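From: Amna Kiani
To: mirnitance-players
Subject: Re: [mirnitance] stuck at the ferry gate in Bunduvine, chapter 9

Hi all, and hi Yến,

Sorry for the slow answer, I was away for most of August and came back to a mountain of list mail.

Yến Huỳnh wrote:

> I'm in chapter 9 and I can't get the ferry gate at Bunduvine to open.
> I have the brass token from the toll house and I've talked to the
> ferryman twice. He just repeats the line about the tide. Is this the
> bug people mentioned in spring or am I missing an item? I also sold
> the lamp oil to Urley back in chapter 4, please tell me that doesn't
> matter. My last separate save is from before the marsh and I really
> don't want to do the marsh again.

First the good news, you don't have to redo the marsh! I sold the lamp oil too on my first run and it only costs you a short scene at the end of the chapter. Urley will sell it back to you if you care, but he wants 400 coins for it, the crook.

The gate is not bugged as far as I can tell. The ferryman's tide line is the hint, and it's a pretty bad one. He won't move on to his next bit of dialogue until you have read the tide board, and the tide board isn't at the dock where any sane person would put it. It's behind the net sheds, up the little stairs you came down when you first got into town. You have to actually open it and close it again, walking past doesn't count. Then go back and talk to him with the token in your active slot. If the token is just sitting in the bag he'll do the tide line forever.

Once he takes the token you get the choice of paying for the crossing or rowing. Row! Paying skips the fog section, and the fog section has the second bell in it, which you will want in chapter 10. I paid the first time and had to go through all of chapter 10 without being able to wake the heron, so the whole east bank was closed to me and I didn't even know there was an east bank until I read this list.

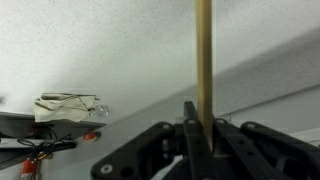
Shagufta Talpur wrote back to me off list that the rowing can go wrong too, and she said I could pass it on: if you let go of the oars for more than 30 seconds in the fog, the boat drifts to the paid landing and the bell doesn't show up at all. So keep moving, even in a circle. She also says you can hear the bell on the left channel well before you see it, so headphones help a lot there. I play with the sound off half the time (sleeping kid in the next room) and I found it by bumping into it.

About the fight right after the landing - I saw Rafia asking in the other thread. The three eel men go down fast if you stay on the planks. They're slow to climb up and you can hit them while they do it. Down in the mud you're the slow one, and I died there more times than in the rest of the game put together. Save your smoke jars for the tall one with the hook, he blocks everything from the front.

One thing I still haven't figured out is the locked chest in the toll house. Shamim Malik thought the key was with the widow on the hill, but I gave her the letter and the shawl and got nothing except a nice recipe. If you've opened it, please tell me whether it was before or after the ferry, I'm starting to think it closes for good once you cross. So maybe make a new save before you hand over the token, Yến, and use a fresh slot this time!

Oh, and the map on the list page still has the net sheds on the wrong side of the canal. Whoever has the password, could you flip them?

Good luck and write back if he's still going on about the tide,

Amna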